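Forum > Cells, Grippers and Tooling > Faults and Troubleshooting

Thread: Arm drops out with a force fault over the drive cage, PC teardown cell

slotnut_28
Posted 7:40 am

Looking for ideas on an intermittent fault. We run a small cell at our Farnthorpe site that takes desktop towers apart and puts them back together. The tower lies on its side on an extrusion table, cover off, and the arms work down into it from above. The processor and the hard drive come out and go into a fixture on the left, then the order is reversed.

The trouble is on the drive side. Going into the case toward the drive cage, the arm stops with an excess force fault, code 737 on our controller. Sometimes it happens twice in an hour and then it's fine until the next shift. The arm hasn't hit anything hard that I can find. When I jog it up and rerun the same move it goes through.

What I've done so far:
Re-taught the approach and the pick point
Checked payload and center of gravity in the tool settings
Swapped the gripper cable
Reseated the connector at the wrist
Cleaned the finger pads

Fault count in the log is 28 since April. Cycle count over the same stretch is 3487. So it isn't constant, but every one of them means a person walking over and clearing it, and I don't like people getting used to that.

perrault_k
Posted 8:15 am

What's your force limit set to and is it the same for the whole path? Ours ships with one number for everything and it's far too low for a fast move with a long tool. You get a fault from acceleration alone.

slotnut_28
Posted 8:31 am

Same limit for the whole path. But the fault is never on the fast part. It comes in the last bit of the descent, when it's already slow.

dustcap
Posted 8:52 am

Then it's touching something. A slow move doesn't fault on nothing. Have you got pictures with the tower in place? Hard to say much about clearances without seeing what the arm has to get past.

slotnut_28
Posted 9:20 am

Two from the table. Processor is already out in both.
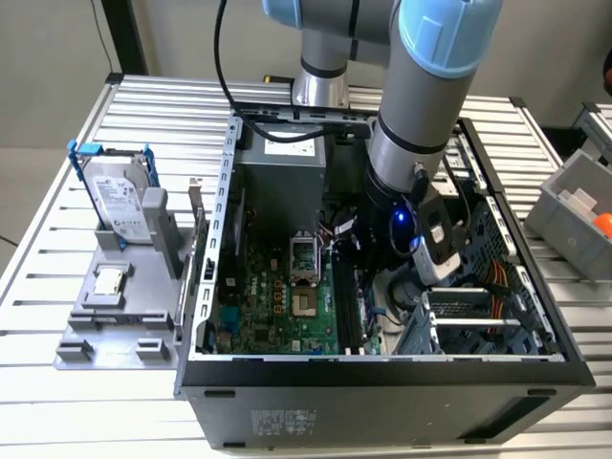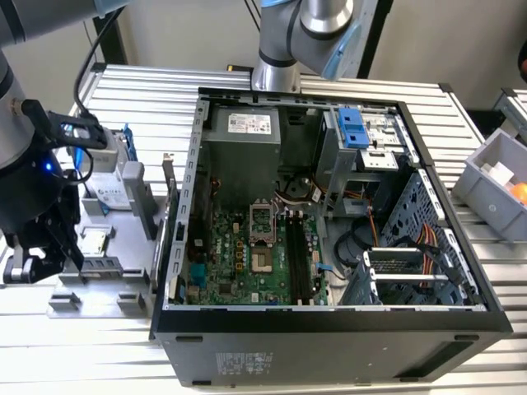 Both pictures: tower on its side with the cover off, CPU socket empty, hard drive standing in the fixture to the left.

dustcap
Posted 9:44 am

I'd look at the wires first. You've got power leads running down the right side of the case by the drive cage. Those don't sit in the same place twice. Every time the drive goes in or out the bundle can shift a little, and one day there's a loop standing up where the finger wants to go. That would give you a slow fault with nothing hard to find afterward, and it would clear as soon as you backed off.

perrault_k
Posted 10:02 am

Could be the wires, but I'd bet on the arm's own cable. In the first picture it comes down in a big loop. If that catches on the case when the wrist turns, the force sensor reads it as contact at the tool. We chased the same thing on a Genix cell for most of a month. Changed the gripper, changed the sensor, and it was the cable dragging over an edge.

dustcap
Posted 10:10 am

A dragging cable would fault in other spots too. He says it's only going in toward the cage.

perrault_k
Posted 10:17 am

Only if the wrist turns in other spots. Ask him where it turns.

slotnut_28
Posted 10:48 am

It turns 90 degrees just before the descent to the cage. Over the CPU socket it stays square to the case. So I can't rule out either one.

wrenchlight
Posted 11:30 am

Different question. When it faults, who clears it and how? You said somebody walks over. Is the cell opened with the other arm still enabled?

slotnut_28
Posted 11:41 am

Gate opens, everything goes to protective stop. All arms, not just the one that faulted. Jogging is done with the enabling switch at reduced speed.

wrenchlight
Posted 11:55 am

Good. I ask because at my last place the quick fix for nuisance faults was to raise the limit until they went away. Somebody did it on a night shift and didn't write it down. The next real contact pushed the fingers into a board and bent the frame on a socket. If it had been a hand in there instead it would have been a much worse day. Please don't touch the limit until you know what it's touching.

perrault_k
Posted 12:20 pm

I don't agree with that as a blanket rule. If the number was wrong to start with, leaving it wrong isn't safer. People learn to clear the fault without looking, and that's a hazard too. Change it, but change it on paper with the risk assessment open.

wrenchlight
Posted 12:26 pm

On paper is fine. My point is find the cause first.

brostitz_bench
Posted 1:05 pm

Easy way to separate the two theories. Run the descent with no tower on the table, 600 cycles, and log the force on all axes. If the cable is dragging on the arm itself you'll see it. If the trace is flat, put the tower back with the power leads tied down and run the same count. We use Vrabec clips for that and they don't mark the case.

dustcap
Posted 1:12 pm

An empty table won't show a cable catching on the case, though. Case is gone.

brostitz_bench
Posted 1:20 pm

True. Then do a third run with an empty chassis, no board and no wires. We keep a scrap one for this.

slotnut_28
Posted 4:35 pm

Ran it with the tower in and the leads tied back against the cage. Not the full count, we needed the cell. No faults, but there's a bump in the sideways force near the end of the wrist turn on some cycles. Well under the limit. I didn't have force logging on before today so I can't say if it was always there.

perrault_k
Posted 4:50 pm

Bump during the turn is cable.

dustcap
Posted 4:58 pm

Bump under the limit with the wires tied. Faults with the wires loose. Might be both adding up.

slotnut_28
Posted 5:16 pm

That's how I read it too, but I want more cycles. Plan is to shorten the loop and add a second strap above the wrist, keep the leads tied, and leave the limit where it is. I have a scrap chassis in the back and will set up the empty run overnight with the gate locked. Will post the traces when I have them.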